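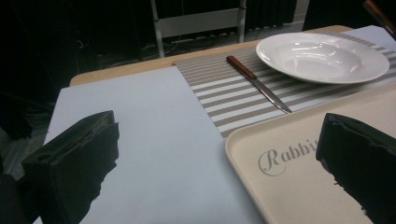
The light wood table at our Urnthorpe office.

About Vuvon

Vuvon reads contracts for people who rent. We started after Leonie Bauerfeind, our founder, paid a "move-out service charge" that her lease mentioned once, in a footnote. She asked the landlord what the service was and never got an answer.

We have doubts about most companies that say they are on the renter's side, and you should have doubts about us. So here is how we get paid. Renters pay a flat fee of $142 for a full lease review. We take no money from landlords, listing sites or insurers. Gerlach, a property manager, once offered to put our name on its welcome letters. We said no.

We have reviewed nearly 2000 leases. That does not make us right every time — two lawyers can read the same clause and disagree, and when ours do, both opinions go in your report.

We don't promise savings. Other services quote an average, and we have yet to see one explain how it was worked out. Some of our customers learn that their lease is fine and are out the fee.

Reviews are done by people. We tested a program called Cendamus in April and it missed a rent increase on page two, so we stopped using it.

Our office is at 240 Mill Street, Urnthorpe, second floor. Ring twice — the bell is weak.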